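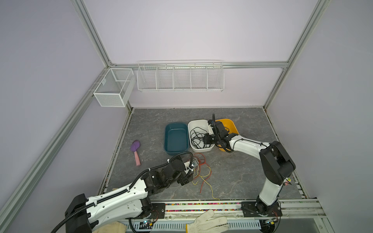 The Cable Thief

May 2021
by Ginevra Gentile

Stories > Short fiction > Sheds and workshops

I should say at the start that I only joined the Alldale workshop for the kettle. My flat was being rewired, I had no electricity from breakfast until tea, and Murray Donnelly said there was a bench going spare and a kettle that was always on. So I paid my £12 for the month and turned up with a book.

By the end of the first week I was wiring an arm.

That was Seul-gi's doing. She'd been building the pair of them since February, two white arms with black joints, one each side of a table made to look like marble (Murray said it gave the place a bit of class). She'd named the one on the left Fidley and the one on the right Costa, and she talked to them both all day long in the sort of voice you'd use on a pony. Fidley was the clever one, she told me. Costa was the strong one. I thought they looked exactly alike, but I was new and I kept it to myself.

"Hold this," she said, and gave me the end of a cable, and that was my book finished with for the year!

The plan was that they'd tidy. Seul-gi's mum had a potting shed so full you couldn't get the door shut behind you, and Seul-gi had promised her a pair of arms that would put things away, trowels in one tub, string in another, and so on. She'd bought a toy trowel to practise with, purple blade, pink handle, and it lay on the left of the table looking very cheerful. There were three tubs in a row at the back, teal and white and orange-yellow. All Costa had to do was leave them alone until he was asked.

Costa would not leave the white tub alone.

It was where we kept the spare black cables, all in a knot, and every single evening when we ran him he'd come swinging over to the left, stop above the place where the white tub met the orange one, and dip his fingers down towards the cables. You'd stop him, send him back, check everything, start again. Over he'd come.

"He's cold," said Murray. "He wants a scarf."

"It's a number wrong somewhere," said Mirko Bellini, who thought everything was a number wrong somewhere, and who was usually right and unbearable about it. He sat down with the program and a packet of custard creams and read all 76 lines of it out loud. I've been to shorter weddings. There was nothing wrong with any of them.

We tried swapping the tubs about. We tried taking the power off and leaving it off for 60 seconds, then for a whole night. Seul-gi gave Costa a long talk about trust while I pretended to sort wires on Fidley's side, the red and yellow and orange ones, which I never did get sorted. Fidley just hung there over the mess, good as gold.

Then Sandro Grasso came in to borrow a drill. Sandro used to mend organs, church ones, and he had never shown the slightest interest in the arms before. He stood there in his coat and watched Costa go over, stop, and dip. He watched it again.

"What's he looking for?" he said.

"He isn't looking for anything," said Mirko. "He can't look."

"All right. What's he lost, then?"

Well, Seul-gi went pink. She put down her tea and said, in quite a small voice, that back in February she'd had a different cable on Costa's forearm, the first one, with a Conik plug on the end that she'd soldered herself. She'd taken it off when it started to fray and put a new one on, the thin black one that loops along him now. The old one she hadn't liked to throw away.

"Where did it go?" I asked, though I think we'd all got there by then.

I'd like to tell you we were sensible about it. Mirko said it was rubbish and then turned out to be the one holding the torch. Murray put on gloves, took them off again because he couldn't feel what he was doing, and left them lying by the front edge. Seul-gi said nobody was to rummage. It was Costa's cable and Costa could find it.

So she switched him on, and over he came, and for the first time since I'd joined, no one reached for the stop button.

He went down into the tub. He was in there for ages, or it felt like ages, a little push, a little turn, the whole black tangle shifting about like something asleep. Then he came up with one cable between his fingers, grubby, frayed along one side, and a fat bad blob of solder on the plug.

"That's my soldering," said Seul-gi.

Costa carried it across the table, very slowly, and I was sure he'd bring it to her. He didn't. He took it to Fidley's side and laid it down by Fidley's gripper, on top of my unsorted wires, and went home to his corner.

Mirko ate the last custard cream. Sandro asked if he could have the drill now.

My electricity came back on the next morning. I've paid for June.

More in Short fiction
Two Spanners and a Wedding
The Lodger in the Airing Cupboard
Murray's Kettle
What the Organ Mender Heard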